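Pramavport 家具ゆずり渡し記録データ README

6月更新　文:Keerthana Sundaram

転居したばかりの家庭に中古家具を届ける活動「Pramavport」の受け渡し記録を、表計算ソフトでそのまま開ける形にまとめました。ずっと公開したかったデータなので、ようやく出せて本当にうれしいです! 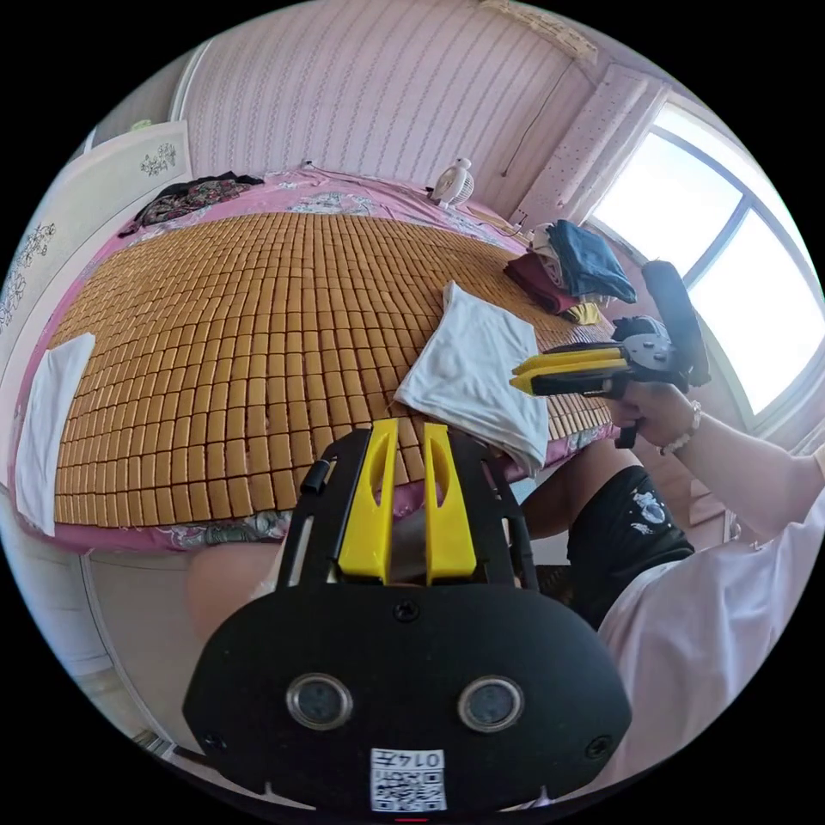 収録内容

pramavport_items.csv が本体で、1行が家具1点にあたります。全部で424行、列は19あります。ほかに列の説明を書いた columns.txt と、地区コードの対応表 areas.csv が入っています。文字コードはUTF-8(BOM付き)です。最初はBOMなしで配っていたのですが、古い表計算ソフトで家具の名前が全部化けてしまうと Nithin Kartha さんから連絡をもらい、付けることにしました。

424行のうち、家庭への引き渡しまで終わったのが365点。残りは倉庫で待っているもの、申し出が取り下げられたもの、修理にまわしたものです。状態は status 列の「済」「待」「取下」「修理」で区別できます。引き渡し後に短い聞き取りができたのは346点で、その結果は followup 列にあります。ここが一番おもしろいので、ぜひ見てください。「高さが合わず脚を切った」「子どもの机にするつもりが台所の作業台になった」など、届けた側では想像もしなかった使い道がたくさん出てきます。

主な列

item_id:家具ごとの番号。欠番があります。重複登録を消したあとも詰めていません。
kind:種類。机、椅子、寝具、収納、照明、その他の6区分。
size_w / size_d / size_h:外寸(センチ)。申し出た方の自己申告と倉庫での実測が混ざっていて、measured_by 列が「倉」なら実測です。
area_from / area_to:引き取り元と届け先の地区コード。
floor_to:届け先の階数。エレベーターの有無は elevator 列に分けました。
wait_days:申し出から引き渡しまでの日数。
repair_note:修理内容の自由記述。「ガタつき、右奥」くらいの短いものから、Harish Palaniappan さんの三段落におよぶ力作まであります(引き出しの滑りを直す話、読みごたえ抜群です)。

集め方

受付は電話と紙の申込書の二本立てです。紙のほうは Fadwa Badawi さんが週ごとに入力し、わたしが電話メモと突き合わせました。地区の分け方は Stullimura の自治会の区割りを使っています。途中で Gernel 倉庫から Salian 倉庫へ荷物を移したため、warehouse 列が二つの名前にまたがっているものがあります。移動前後の両方を「Gernel>Salian」のように残しました。

個人が分かる情報は入れていません。氏名、番地、電話番号は入力の段階で別の台帳に分け、自由記述に出てくる名前や学校名も伏せ字にしてあります。見落としに気づいた方は、issue には書かずメールでお知らせください。

気をつけてほしいところ

・wait_days が0の行は、その場で引き渡しが決まったものです。欠測は空欄にしています。
・寝具のうちマットレスは受け付けていない時期がありました。種類別の件数を月ごとに比べるときは、intake_rule 列も合わせて見てください。
・size_h が極端に大きい照明が何行かあります。天井から吊った状態で測った数字で、直すには持ち主に聞くしかなく、そのままです。
・followup は聞き取った人の言葉づかいがかなり出ます。感想の良し悪しを点数にして比べる使い方は、あまりおすすめしません。

使い方の例

Subbarao Thomas さんが、floor_to と elevator だけを使って運び手の人数を見積もる表を作ってくれました。これがすごく便利で、いまでは配送の割り振りに毎回使っています! sample フォルダに入れてありますので、階数の上限を自分の町の建物に合わせて書き換えてみてください。

ほかの町で同じような活動をしている方、列の名前はどんどん流用してくださって大丈夫です。同じ形でそろうと、余っている収納と足りない机を町どうしで融通する相談もできそうで、いまからわくわくしています。

ライセンスと連絡

データは出典として「Pramavport 家具ゆずり渡し記録」と書いていただければ、営利・非営利を問わず使えます。sample の表も同じ条件です。誤りの報告は item_id を添えて issue へどうぞ。次の更新では修理にかかった時間の列を足す予定で、いま Harish さんと単位を時間にするか分にするかで話し合っています。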